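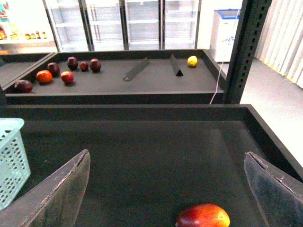 *The mango at Mahrous, November.*

The mango had a tray to itself, near the front, and I had been thinking about it since lunch. It was red on one side and yellow on the other. My mother used to buy one every year when the weather turned, and she would cut it over the sink and eat the part around the pit herself.

I took the 608 bus to Mahrous after work. It's the last real grocery in Kirkotell, and it was going to close at the end of the month. The fruit was down to apples, mostly dark ones, and a lemon by itself in the corner of the back tray. I had a list in my coat. The list said apples and lemon. It didn't say mango, and I had already spent the mango money on a phone charger.

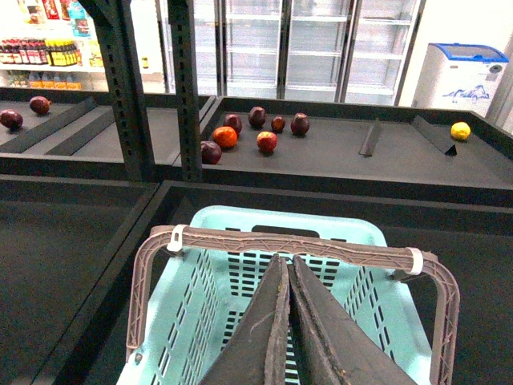
Is it for a pie, the woman at the register wanted to know, because those dark ones go to mush and I should get the shiny one and two more like it if I could find them. I told her it was for my father, who didn't eat pie. She said then it didn't matter, he could have any of them.

My father had moved into the ground floor at Prunard in the spring. Room 46, next to the laundry. He ate an apple every night at nine with a pocket knife, and he complained if it was too sweet. The kitchen there gave him applesauce from a Gramico can, and he had stopped speaking to the man who brought it.

I went back to the fruit and started over. I picked up the dark apples one at a time and pressed near the stem the way he had taught me. One was soft. One had a bruise the size of a thumb. I put them both back and felt bad about it, as if they could tell.
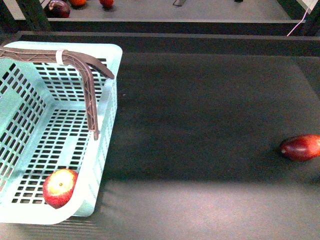 The one I settled on was red with a pale yellow patch. It was hard all the way around and it smelled like something. I held it for a while. Then I did the math again on the back of the list – bus fare, the lemon, the apple, and what was left in my wallet.

What was left would cover the mango if I walked home.

It's a long walk from Prunard, mostly uphill, and it had started to rain. I stood there long enough that the woman at the register turned off the radio.

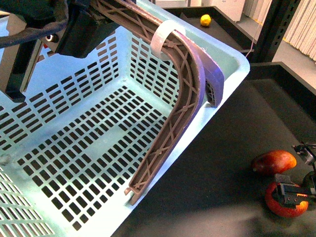 I bought the mango and the apple and left the lemon. At ten to nine I signed the book at the front desk and went down the hall. He had the knife out on the windowsill already. He looked in the bag, took the mango out first, and asked me who was going to eat the part around the pit.

I said he could have it.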